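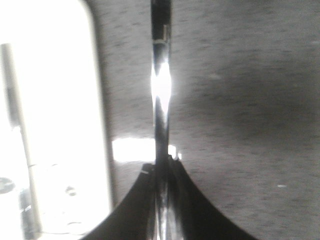
Metal rod against the gray speckled surface. Glare left in.

November, 7:40 am

Starter notebook, continued. The rye culture (Ovum, named by Ito for the smell in its first week) was at 18 C when I got in, which means the heating went off overnight again. It had risen to just under the rubber band and was thinking about it. Fed it anyway, equal weights, lid on loose.

Batch 16 came out of the oven yesterday and I have put off writing it up. Crumb tight at the bottom, cavernous at the top, and a crust you could resole a boot with. Manikandan Panicker ate two slices and called it "structural." He went back for a third, so I am discounting the remark.

Hydration was 69 percent, same as batch 15. The only deliberate change was the flour: the Thevar mill sent the coarser grind and I used it without sifting. The accidental change was leaving the dough on the bench through the safety meeting, which ran long on the subject of ladders. I would love to blame the flour.

Tasting is still plain bread first, then with butter. Last time people buttered before scoring and every loaf came out excellent.
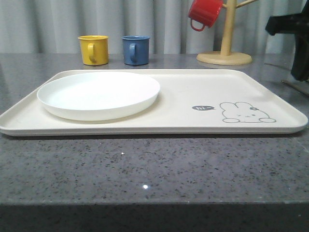
Batch 17, plan

Same flour, sifted this time. Keep the bran and weigh it, don't just look at it and write "some" (see batch 11, my handwriting, no excuse).

Bulk at 29 C in the Nuvovell proofing box. The display reads high - check with the glass thermometer before believing anything it says. Fold at 30, 60 and 90 minutes. If there is a meeting, the dough goes in the fridge and I go to the meeting, in that order.

Ito wants to try a longer cold proof and skip the second shaping. I think it will spread like a puddle, but I thought that about the oat loaf too and had to eat my words

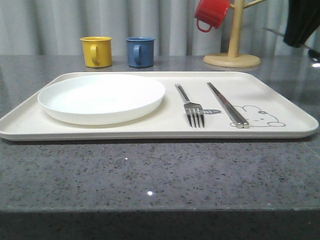

along with most of the oat loaf. So we split the dough: half her way, half mine, same oven, same shelf, and whoever loses cleans the Dutch ovens.

Still to do: order rice flour for the baskets, find the good lame, ask Manikandan what he did with the bench scraper. Check Ovum again at 4 pm. If it hasn't doubled by then, batch 17 moves to tomorrow and I'm having crackers.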